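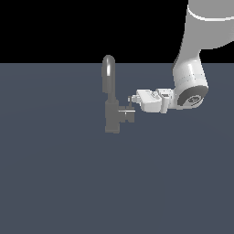
Setting up the faucet cell

Notes and pictures from the simulated faucet cell at Montes, which Duygu Kahraman and I rebuilt in August. The cell is one arm, one faucet and a bare floor. Everything is kept in a Jirulora project folder, so anyone on the team can load it and get the same start pose.

Start pose. The white arm comes in from the right with the gripper held level and the fingertips just over the lever handle. We save this pose before touching any other setting.

Faucet model. Plain gray, gooseneck spout, lever on the right side of the body. The lever joint was too stiff in the old file. Duygu lowered the friction and ran 100 resets on Thursday to check it. 2 failed, both from a bad gripper offset that has been corrected.

Upkeep. Reload the arm file after every software update and check the wrist joint limits. The previous settings are saved as version 37. Use version 40 for new work.

Eugénie Sabatier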